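# 一根黑线的体面:Pollbridge 换了纸盒

2026-09-11 Skarkska 消息

Pollbridge 今天宣布,旗下电源线全部改用牛皮纸小盒包装,塑料袋从产品清单里除名。公告全文一页半,其中一页讲盒盖。

公司在 Skarkska 的包装间开放了半天,供本地媒体参观。到场的记者不多,茶水充足,每人进门先领一双鞋套。
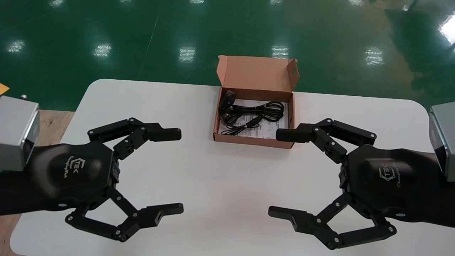 *阅读时间:5 分钟*

新包装的内容一目了然:黑色线缆绕成几圈,用一根白色小扎带束住,搁在一张白色印刷纸上。纸盒是棕色的,盖子向后翻起,顶边靠右开了一道槽口。按公告的说法,槽口是整套设计的“灵魂”。一个纸盒有没有灵魂,公告没有展开讨论。

本报读者对 Pollbridge 的线不会陌生。Skarkska 的五金店、修表铺和码头小卖部都卖它,线本身没人抱怨过,抱怨集中在袋子上。旧塑料袋的封口热压得极牢,撕不开,咬也不行,动剪刀的时候又常常连线皮一起剪了。公司去年收到 1653 封与包装有关的来信,从中挑了几封贴在走廊里,供参观者阅读。有一封只写了一句话:“我现在有两根半根的线。”

## 先绕线,后放纸?

公告里最长的一节讲的是顺序。早先的试装方案把印刷纸压在线圈上面,打开盒子先看见纸,再看见线。试用的顾客把纸拿出来,随手放到一边,然后去找线,找到线以后就再也没有找过那张纸。

新方案把纸垫在盒底,线压在上面。道理是顾客取走线以后,总会看一眼空盒子,这时纸还躺在那里,多少有机会被读到。公司为此在 Porkska 的分店做了一个月的观察,时间是今年 5 月,结果没有公布,只说“令人鼓舞”。分店隔壁的面包房对同一时期的评价是,垃圾桶里的纸比以前平整。

扎带的问题也讨论过。黑扎带和黑线放在一起,好看,难找。顾客翻来覆去摸不到头,最后还是去拿剪刀,于是又回到了那句“两根半根”。换成白色以后,位置在线圈中段附近,拧两下就松。会议纪要里管这次改动叫“视觉引导升级”,本报编辑部管它叫换了个颜色。

插头放在哪里,也有规定。线圈收好以后,插头要靠近盒子后侧的角落,不能压在线圈底下。压在底下的后果,纪要里附了一张手绘草图,画的是一个鼓起来的盒盖和一张不高兴的脸。草图没有署名,笔法倒是相当熟练。

## 盒盖的事

纸盒由 Grgić 纸品厂供应。双方的合作一度因为盒盖卡住,分歧在于盖子翻开以后应该站着还是躺着。Pollbridge 希望它站着,装线时不挡手,拍照也精神。Grgić 认为纸板天生想躺下,逼它站着要多压一道折痕,多压一道就要多算一道的钱。

谈判进行到第四轮,折痕加了,钱也加了,加了多少双方都不肯说。首批订货 3000 个,第二批 4000 个,中间隔着一封措辞很客气的催款信。

参观当天,记者看到的盒盖都站着。
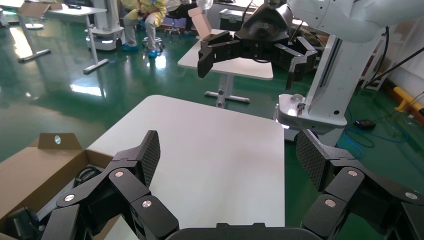 ## 包装间里有什么

房间不难描述。地面是深绿色环氧涂层,亮得能照出顶上的灯,灯一多,地上就像铺了一排发白的长方块。桌面是白的,圆角,也反一点光。远处另有一张小一号的白桌,灰色金属支腿,底下是 T 形脚,上面同样放着一个打开的纸盒。

里侧坐着一位穿浅黄色工作服的人,坐的是圆形金属凳,脚上套着蓝色鞋套。旁边一张带轮子的黑色办公椅也有人坐。两种座位哪种更舒服,公司表示不在今天的发布范围之内。

地面的颜色有个说法。包装间前年重新铺地时,厂里在灰色和绿色之间投过票,绿色险胜。支持灰色的一派至今认为,黑线掉在绿地上很难看清,支持绿色的一派则认为线本来就不应该掉。公告对此只字未提,走廊里的来信也没有涉及,可见顾客对地面普遍持宽容态度。

## 价格不变,袋子清仓

换装以后,零售价维持原样。旧塑料袋包装的库存还剩 1000 根,将在 Skarkska 和 Porkska 两地折价出售,售完为止。折扣幅度由各店自定,码头小卖部已经挂出牌子,写的是“袋装老款,自备剪刀”。

旧款买家如果不小心剪坏了线,可以凭剪坏的线和购物小票到 Pollbridge 柜台换一根新的盒装线,每人限换一次。小票丢了的,凭线也行,前提是两截都带来。柜台会当面把两截对一对,看断口合不合得上。对于只带了一截又坚称另一截“在家里”的顾客,公司说会酌情处理。

空盒也有了去处。柜台收回完好的牛皮纸盒,每交还五个送一根白色扎带。记者问扎带能做什么用,得到的答复是,可以用来扎线。

当地一位修表铺的店主听说换装以后,已经把柜台上的塑料袋全部撤下,腾出来的地方放纸盒。据他反映,纸盒码起来整齐,缺点是顾客喜欢掀盖子看一眼,看完又不按原来的折痕合上。他在柜台上贴了一张告示,请大家看完把盖子放好。告示贴出的头一天,有人把告示也掀起来看了看。

公司说,其他产品的包装暂时不动。短线和延长线是否跟进,要等第二批纸盒到货以后再定。Grgić 方面的回应更短:到货以前,请先结清上一批的款。

新盒装电源线从明天起在 Skarkska 各店上架,Porkska 晚两天。参观用的鞋套请在出门时投入左手边的桶里,今天有三位同行穿着它走到了码头。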